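Projet tutoré, semestre 4
Où va le ballon ? Les passes d'une équipe de handball amateur, codées à la main

Introduction (ou comment on en est arrivés là)

Au départ on voulait travailler sur les tirs. Tout le monde veut travailler sur les tirs, c'est ce qui se voit, c'est ce qui fait lever les gens du banc, et puis il y a déjà des tas de mémoires à la bibliothèque avec des schémas de cage découpée en zones. Inês Quintela, notre tutrice, nous a laissés parler dix bonnes minutes et nous a demandé : « Et avant le tir, il se passe quoi ? » Afonso a répondu « ben, une passe », et voilà, on avait un sujet.

Je précise d'entrée que j'ai joué au hand jusqu'en terminale (demi-centre, pas très rapide, plutôt bavarde) et qu'Afonso Coelho, mon binôme, vient du basket. Ça a compté pour la suite : on n'appelait pas les mêmes choses par le même nom et on s'est disputés sur à peu près toutes les définitions. J'y reviens plus bas.

L'équipe qu'on a suivie est l'équipe féminine réserve du Flavar, qui s'entraîne et joue au gymnase Vieira. Le coach nous a dit oui par SMS, en un mot, sans majuscule. Les 16 joueuses inscrites sur la feuille de match étaient au courant et d'accord pour être filmées, et on leur a promis qu'aucun nom n'apparaîtrait dans le rapport. On parle donc de postes : l'arrière gauche, la pivot, etc.

La question

On l'a reformulée je ne sais combien de fois. Dans la version qui a survécu, elle dit ceci : est-ce que la circulation du ballon change quand l'équipe est menée au score ? Notre hypothèse, et c'est là que mes souvenirs de joueuse entrent en jeu, était que oui, forcément. Quand on perd, on force : on donne à la meilleure tireuse, on oublie l'ailière qui attend toute seule dans son coin (j'ai été très souvent coupable de ça). Afonso pensait au contraire que l'équipe menée allait faire plus de passes, par peur de tirer. Deux hypothèses opposées dans le même binôme, c'était assez pratique pour l'oral de mi-parcours !

La grille de codage

Toute la première partie du semestre est passée dans la grille. On était partis d'une feuille trouvée dans les archives du département, la grille Zaltthorpe, prévue pour le basket, avec des colonnes qui n'ont aucun sens sur un terrain de hand. Il a fallu enlever tout ce qui parlait de dribble, ajouter la pivot, séparer les deux ailes et décider quoi faire de la gardienne quand elle relance. On l'a finalement comptée, mais uniquement si le ballon part vers une joueuse déjà dans le camp adverse.

Pour chaque passe on notait :

la joueuse qui donne et celle qui reçoit (par poste)
la direction : latérale, vers l'avant, vers l'arrière
la main adverse : oui ou non, selon qu'une défenseuse touche le ballon
l'écart au score au moment de la passe

La dispute la plus longue a porté sur la passe ratée. Si le ballon sort en touche, est-ce une passe ? Pour Afonso, non, puisque personne ne reçoit. Pour moi, bien sûr que oui : l'intention était là, et c'est même le genre de passe qui nous intéresse le plus quand une équipe panique. On a demandé à Mme Quintela, qui nous a renvoyés à notre propre question (elle fait toujours ça). On a gardé les passes ratées, avec une case spéciale pour la destinataire supposée, et un point d'interrogation quand on n'arrivait pas à se mettre d'accord.

L'entraînement des codeurs

C'est une partie que j'avais complètement sous-estimée. Avant de toucher aux vrais matchs, on a codé chacun de notre côté la même séquence de 20 minutes, un match amical contre Fultton, puis on a comparé ligne par ligne. Catastrophe. On était d'accord sur les receveuses, mais sur les directions on aurait dit qu'on avait regardé deux matchs différents. Le problème venait des passes en diagonale : pour moi une diagonale qui fait gagner un mètre va vers l'avant, pour lui c'était du latéral. On a fini par scotcher une feuille transparente sur l'écran, avec des lignes au feutre. C'est moche mais ça marche, et au deuxième essai les désaccords étaient devenus assez rares pour qu'on puisse les régler un par un en se parlant.
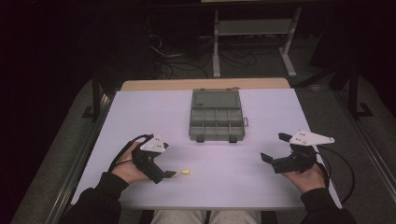 Le boîtier gris à compartiments, couvercle ouvert, au fond du plateau blanc.

On codait surtout le mercredi, dans la petite salle du département, de la sortie du cours de stats jusqu'à la fermeture. Un qui lit à voix haute, l'autre qui tape, et on échangeait à la mi-temps. Au début j'avais proposé de tout faire à deux vitesses (lecture ralentie pour le jeu placé, normale pour le reste) et c'était une mauvaise idée : au ralenti on voit des passes partout, même dans un simple changement de main. On est revenus à la vitesse normale avec droit au retour en arrière, autant de fois qu'on voulait.

Autre détail qui nous a coûté une soirée entière : le tableau d'affichage du gymnase Vieira n'est pas dans le champ de notre vidéo. On a donc dû reconstituer le score à partir de la feuille de match, but après but, et recaler le tout sur l'enregistrement. Si quelqu'un reprend le projet l'an prochain, par pitié, posez le trépied de l'autre côté !

Les résultats

On a codé 1658 passes en tout. C'est moins que ce qu'on avait annoncé dans la note d'intention (on était très optimistes en septembre), mais c'est suffisant pour regarder poste par poste sans se retrouver avec des cases vides.

D'abord, personne n'avait complètement raison. Quand le Flavar est mené, les attaques ne sont pas plus courtes, contrairement à ce que je croyais dur comme fer. Elles ne sont pas franchement plus longues non plus. Ce qui bouge, c'est la forme : le ballon reste au centre, entre la demi-centre et les deux arrières, et les ailes disparaissent presque de la circulation. L'ailière droite, surtout. Il y a un passage du deuxième match où elle lève la main pendant toute l'attaque, et je vous jure que j'avais mal pour elle.

Ensuite, la pivot. On s'attendait à la voir oubliée elle aussi, et c'est le contraire : les arrières la cherchent davantage quand l'équipe est derrière, avec pas mal de ballons touchés par la défense. Afonso y voit une passe de désespoir. Moi j'y vois plutôt une consigne du coach, qui crie beaucoup « dedans ! » sur la bande-son. On n'a pas tranché, et dans notre tableau les deux lectures tiennent.

Enfin, un résultat qu'on ne cherchait pas du tout : les passes vers l'arrière augmentent juste après un but encaissé, quel que soit le score. Ça se calme au bout de deux ou trois attaques. Mme Quintela nous a conseillé de ne pas trop nous emballer, vu qu'on n'a qu'une seule équipe, et elle a raison, mais c'est quand même le graphique dont je suis la plus fière.

Ce qui cloche

Une seule équipe, je viens de le dire. Des adversaires de niveaux très différents, aussi : contre Fultton en match retour, le Flavar n'a quasiment jamais été mené, donc la moitié de nos colonnes ne servait à rien ce jour-là. On n'a pas non plus séparé les supériorités numériques du reste, et ça, c'est un vrai trou. Une équipe qui joue à six contre cinq ne fait pas circuler le ballon de la même façon, n'importe quelle joueuse vous le dira. On s'en est rendu compte trop tard pour tout recoder.

Il y a aussi l'effet codeur. Je connais le hand, je devine où la passe va partir avant qu'elle parte, et je suis à peu près sûre d'avoir rempli certaines destinataires supposées avec ma tête plus qu'avec mes yeux. Afonso mettait beaucoup plus de points d'interrogation que moi.

Restitution au club

On a présenté tout ça aux joueuses dans le vestiaire, un soir avant l'entraînement, avec 40 diapos (beaucoup trop, on en a sauté la moitié). Elles ont surtout voulu revoir les vidéos. L'ailière droite a demandé qu'on lui imprime le schéma des passes quand l'équipe est menée et elle l'a scotché sur la porte, à hauteur des yeux de la demi-centre. Le coach, lui, voulait savoir si on pouvait faire la même chose pour le repli défensif. Afonso a dit oui avant que j'aie pu ouvrir la bouche, donc la grille est en cours de réécriture et on le rappelle après les partiels.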